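Kirari Fan Club Mailing Desk: Frequently Asked Questions

Last updated October 23, 2026

We are a small fan-run site for the pop singer Kirari. Since the argument with the duo Clavisar started on social media, we receive many letters with the same questions. We put the answers on one page, so that everybody can find them. Please read it before you write to us.

What is the argument with Clavisar?

In February, Clavisar gave an interview to the online magazine Larkberg. They said that singers who speak about politics on stage are "using the fans as a chorus." They did not mention Kirari by name, but she had spoken about the visa rules for touring musicians at her concert only a few days before. She answered the same night with a short post. Clavisar answered her post, and after this it went back and forth for 3 days.

Did Kirari delete her posts?

She deleted one of them, the second. The first and the third are still on her account. We do not know why she removed the second one and she has not explained it. We have seen many screenshots of it and some of them do not agree with each other, so we do not publish any.

Did Clavisar apologize?

No. They wrote that the interview was shortened and that the sentence sounded harder in print. Larkberg then put the full recording on its site. You can listen and decide for yourself. Our own members have different opinions about it.

What did she say about the visa rules?

She said that two musicians of her band could not enter the country in time for the first concerts of the tour, and she asked the audience to write to their representatives. The complete speech is less than two minutes long. A transcript made by our members is in the Texts section. If you find a mistake in it, please tell us the line.

Is this site official?

No. We have no contract with Kirari or with her label, Dahlgren. The label knows about us and has asked us two times to take down song files, which we did. We cannot forward private messages to her, and we cannot get you tickets, passes or autographs.

Who collected the signatures for the open letter?

The members of our forum did. The letter asks for a faster procedure for musicians and stage crew, and it was closed with 2,169 signatures. Of these, 329 came from people who work in music themselves, according to what they wrote in the form. We did not check every profession. The signatures were sent as one printed package, and we received a confirmation that it arrived.

Can I still sign?

The letter is closed. If there is a second one, we will announce it on the front page. Please do not send signatures by email, we have no place to add them.

Why was my comment removed?

Most probably for one of these reasons:
It contained insults against Clavisar or their fans.
It contained a home address, a phone number or a private photo of anybody.
It was about a candidate or a party and had no connection to music.

You can write again without this part. After 3 removed comments the account is paused for 6 weeks. This is done by the software, and we can shorten it only when there was an error.

Am I allowed to criticize Kirari here?

Yes, of course. Several of our oldest members think that she should not have answered at all, and they have written this in the forum in long and polite texts. It is a fan site, but you do not need to agree with every post she makes.

Will she cancel the concerts with Clavisar on the same bill?

There is only one such event, a summer festival, and both names are still on the poster. They play on different stages. We have read the rumor that one of them will withdraw, but it comes from an account with no source, and for this reason we do not repeat it in the News section.

Can I send in my own text or photo?

Yes. The Members' Corner is open for everything from daily life, also for things which have nothing to do with the singer. Please send one picture at a time, with a short title, and only pictures that you took yourself. 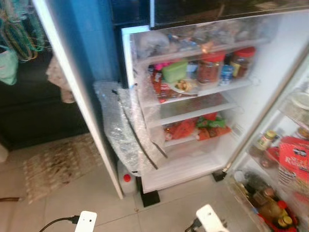 Fridge open, top shelf full.

How long does it take until my contribution is online?

Usually one week. When there is a lot of news it can be longer. If you did not hear anything after a month, please send it one more time, it is possible that it landed in the spam folder.

Can I use your translations on my own page?

You can, if you write where they come from and put a link to us. Please do not change the wording of quotes. In February a translated sentence was made shorter by another site and sounded much more angry than the original, and we had to answer letters about it for weeks.

Do you write about the private life of the artists?

Only when they have spoken about it themselves in public. We do not collect pictures from airports, hotels or family events.

How can I contact you?

Use the form under Contact and choose the correct subject. You can write in English or Swedish. Questions about your account should include your user name, but never your password.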